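Search posts, people, tags

Tadeusz Baran
November 14, 2025

1/ We've had the new packing cell at Kuketti since August. I've worked the toy and puzzle line here for long enough to have seen a few "this changes everything" machines come and go, so some notes from the floor while the press release is still warm.

2/ The press release says the cell "frees staff for more rewarding work". I asked what the rewarding work was. So far it is clearing jams, filling in the jam log, and walking to the other end of the shed to find someone with a login.

3/ To be fair to it, the lifting is better. My shoulders were bad for years and they're less bad now. I'm not going to pretend I miss the heavy totes.

4/ What I do miss is the chat. There were six of us on that bench. Now there are 2 on a shift, one at each end of the guarding, and you can't hear a word over the fans. Put that in your brochure.

5/ Target before was 171 boxes an hour. Target now is 284. Ask who set the second number and you get pointed at Uteck, who sold us the thing. Ask Uteck and they say targets are a matter for the customer. Lovely.

6/ And when it misses target, guess whose name is on the sheet. The arm doesn't get a return to work interview.

7/ Training was 30 minutes and a quiz. Half of it was how to log in to the training.

8/ Someone replied to ask if we get consulted on any of this. We get shown things. Last month it was a meeting in the canteen about phase two, which is sorting loose puzzles into trays, two arms working side by side. Most of the hour was simulation on the big screen.

9/ This is the sort of thing they put up.
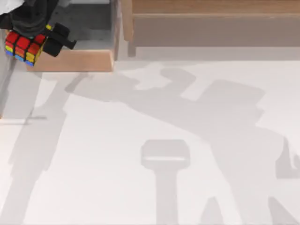
Phase two in simulation: gripper and cube over the small tray.

10/ Lovely clean floor, I'll give them that. Ours has tape, shrink wrap and a pallet somebody left in August. I asked if they could run it again with a split box and a cube with a sticker hanging off. "We'll take that away" - which I've learned means no.

11/ Stojanovska from the union asked the only question worth asking, which was how many jobs are in phase two. The answer had the word "journey" in it twice.

12/ I'm not against robots. I'd like someone to write down the hours, the grades and who fixes what before it's bolted to the floor. We did it that way round at Guvov, my last place, and it was a dull set of meetings and hardly anyone left over it.

13/ Back on at two. If phase two gets a date I'll add it to the thread.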